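Andeck Folding Lectern for Synagogue and Study Use

Product code 141. Made to order by Gumede of Bremcombe.

A reading desk for communities that meet in hired halls or share a building and have to clear away after each service. The sloping top takes an open chumash and a siddur side by side. A lip along the lower edge stops books sliding, and the shelf underneath holds spare kippot or a box of bookmarks.

The Andeck is a lectern for prayer and study. It is not deep enough for reading from a Torah scroll - for that, see the Istholm reading table, which comes in two sizes.

Height to lip: 110 cm
Top: 60 x 45 cm
Weight: 20 kg
Finish: clear oil or dark wax
Price: £220, cover not included

The legs fold flat and lock with a brass catch. One adult can put it up, but we suggest two people for carrying it on stairs. Wipe with a dry cloth and re-oil once a year.

Covers are sewn separately. Send us the wording you want in Hebrew, typed and with vowels if you need them, and we will return a proof before any stitching is done. Orders for the autumn festivals should reach us by the end of June.

Collection from the Bremcombe workshop is free.
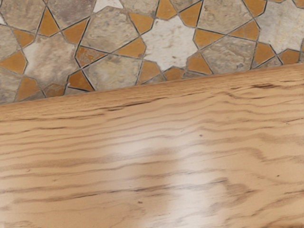 Wood against stone mosaic in cream, grey-beige and ochre.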